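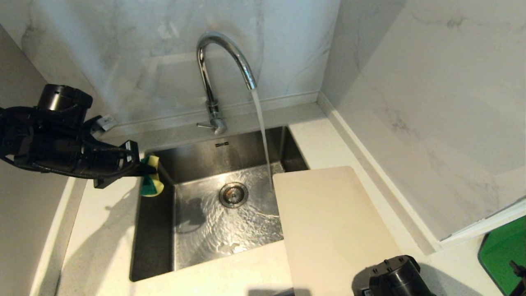
Hi Sachiko, quick update on the kitchen cell at Viturdale, covering everything since the April check-in. The big news is that the left gripper is back on its arm and doing sink work again! Lambros swapped the finger pads and I redid the zero position (twice, my fault, I had the old offsets loaded). It's pinching the sponge upright at the left rim now, yellow foam and green scrub side both held between the fingers, and I'm happy with that grip. What I'm less happy with is the cable. It still loops and coils around the body of the gripper, and with the faucet running I'd like it tied in a lot closer. Baltazar has a clip design he wants to try.

Upkeep has settled into a routine. We wipe down both grippers at the end of each shift, check the housing screws, and re-zero every 300 cycles. That last one used to take almost 70 minutes and I've got it down well below that, mostly by leaving the calibration block bolted in place (should've done it months ago).

Money: we're fine. The pads came from Trarnov and were cheaper than I'd budgeted, so I put the difference toward 2 spare motor cables. The one thing I still need from you is a yes on the new seal kit. Fotis has the quote and it's good for 3 more weeks.

Next up is the right gripper, same pads, same zeroing. Iddrisu wants to be there for that one so he can do it himself next time. I'll send the logs when we're through.

Baltazar says hi!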